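Robots in Everyday Work, notes for week 9
Teaching by showing: kinesthetic vs. teleop
Updated 2 May 2022 (fixed the reading list, the rest is as handed out in April)

Picking up where we stopped. Programming by hand = you write every waypoint. Fine for a weld seam, hopeless for kitchen stuff. So: show the robot instead, record what it did, train on the recordings.

Two main ways to show it.

1. Kinesthetic. Grab the arm, push it through the motion. Motors in gravity comp so it feels light. Cheap, no extra gear. Trouble: your hands and body get into the camera views, and you can't easily move two arms at once and keep both grippers honest. Policy may learn to look for your sleeve.

2. Teleoperation. You stand off to the side and drive. Joystick, VR controller, or leader arms (small copy of the robot, you move the copy, real one follows joint for joint). Hands stay out of view. Costs more, and you lose most of the touch. Operators squeeze too hard for the first hour or so, everybody does.

Lab uses leader-follower for all two-arm tasks. The Skukau handout covers wiring and startup, don't skip the part on homing.

Two-arm tasks, what makes them hard

Both grippers on one rigid object = closed chain. If left and right disagree, even by a little, the force goes into the object. Plates are a good test. Thin rim, smooth, not much to hold on to, and big enough that one gripper on the edge lets it tip. 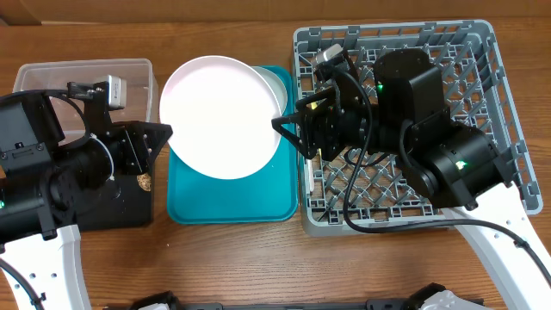
Operators solve this without thinking about it. One hand leads, the other goes along. When you record, keep the same hand leading in every episode, otherwise the data has two styles mixed and the policy averages them. Averaged grip = dropped plate.

Cameras. Wrist views matter most close to contact, the fixed view matters for finding things. Record both, same clock. If the timestamps drift, throw the episode out, don't try to patch it.

What counts as a good demo
- smooth, no long pauses while you think
- starts from the set home pose
- object placed in a differnt spot each time, but within reach of both arms
- recoveries are OK, even useful. Slipped and regrasped? keep it, tag it
- crashes into the rack or table: delete

How many? Depends. The Vitow set had 233 episodes for one dish task and it still missed when the plates overlapped. More variety beats more repeats, see the Akolgo notes, section 3.

Compounding error (will be on the homework). Policy makes a small mistake, lands in a state no demo covered, makes a bigger one. Fixes: add recovery demos, predict short chunks of actions insted of single steps, or let a person take over mid-run and save the correction.

Homework 2
Pick one of the Hinholm recordings. Mark where each gripper first touches the object, where it lets go, and which arm leads. One page, typed. Say if you would keep the episode and why.

Next time: rewards, and why we mostly avoid them here.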